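Visita a la feria del hogar de Girdale

Llegamos el viernes a las diez, con la nave ya medio llena. La entrada cuesta 2 euros y el aparcamiento es gratis si se deja el coche detrás de McIver, a unos 200 metros. Este año hay 90 expositores, casi todos de cocina y lavado.

La zona de lavado está al fondo, sobre suelo gris, y fue donde pasamos más tiempo. Me interesaban las lavadoras blancas de carga frontal y lo que se pone al lado para recoger la ropa.

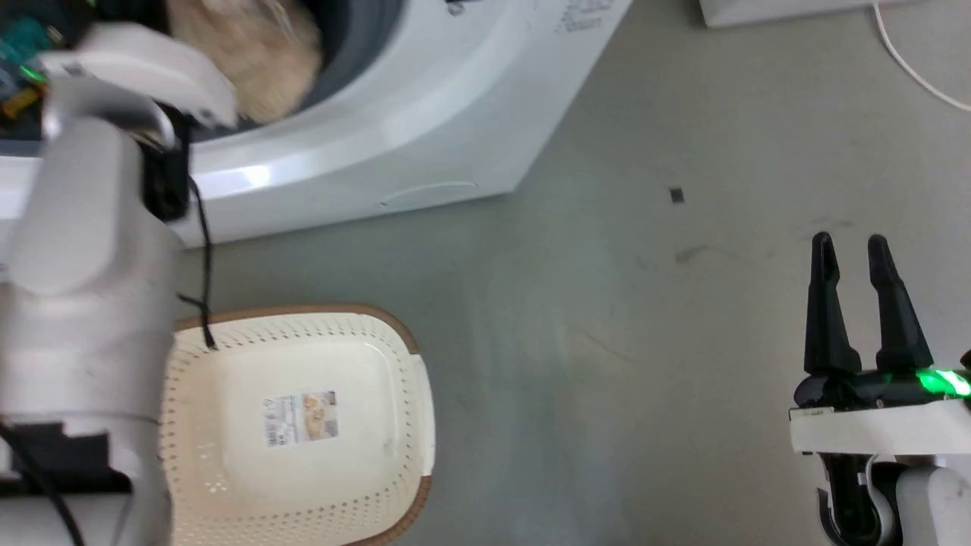

Los cestos de plástico color crema, con agujeritos y borde marrón, me parecieron prácticos - la ropa respira y pesan poco. En casa tenemos uno de mimbre que engancha los jerséis. De las secadoras solo miré la Tolell, que está en 1205 euros y se sale de nuestro presupuesto.

Comimos en el bar de Skarell, al otro lado de la calle. A partir de las cuatro hay menos gente y se puede preguntar con calma. El catálogo se recoge a la salida.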